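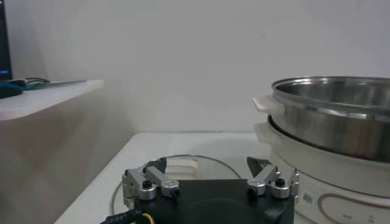 Over the table, fingers open.

Bendport Street Fair planning meeting, 1/11/18. Notes by me, Vasiliki Petridis, so blame me for the spelling.

We got going late, as usual, and I read out the last minutes while people found chairs. Approved with one fix - the road we're closing is Ditora Lane, all of it, down to the bridge. I had written "half" and got an earful!

Money first. We have $694 in the account, and $288 of that is already promised for the street permit. Gun-woo Ki moved that we pay the permit right away so we don't lose our spot on the town calendar. Seconded, passed, and I'm to mail the check.
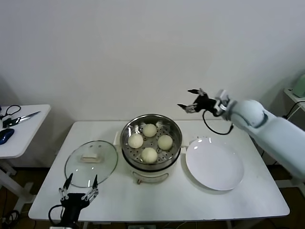 Then we went back and forth on flyers for a good long while (longer than the money, if you can believe it). Gun-woo wants 400 printed, I said 100 would do if we put them in the right windows. We landed on 400 because the print shop gives a better price, and Saltarska Bakery has offered to tuck one in with every order.

Music next. The Fragkou Brass Band will play again if we can get them a covered spot. Last September they got soaked and were very nice about it, but I'd rather not ask that of them twice. Gun-woo is going to call about borrowing the big tent from the school.

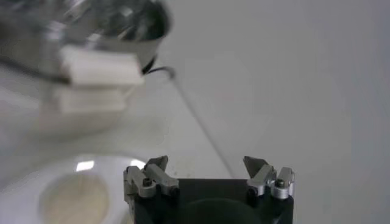 Can people on Ditora Lane still get their cars out during the fair?
Cars need to be moved off the lane by 7 in the morning, and the church lot will be open for them all day.

I said I'd put a note through every door on the lane a week ahead, and another one the night before.

Parade route is the same as last year, except we turn left at the library so the little kids don't have to climb the hill. Everyone liked that. The pet costume contest is staying too - I asked for a bigger ring this time and got it.
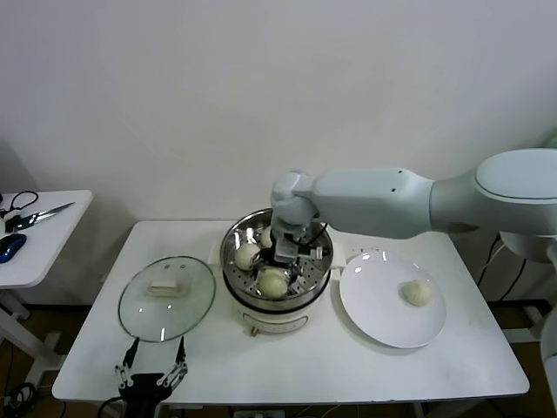

Steamed buns in the basket, white arm reaching in from the right.

Still open: trash cans, the first aid table, and who's bringing the long extension cords. I'll send around a sign-up sheet. Next meeting is same place, same time, and Gun-woo has the key.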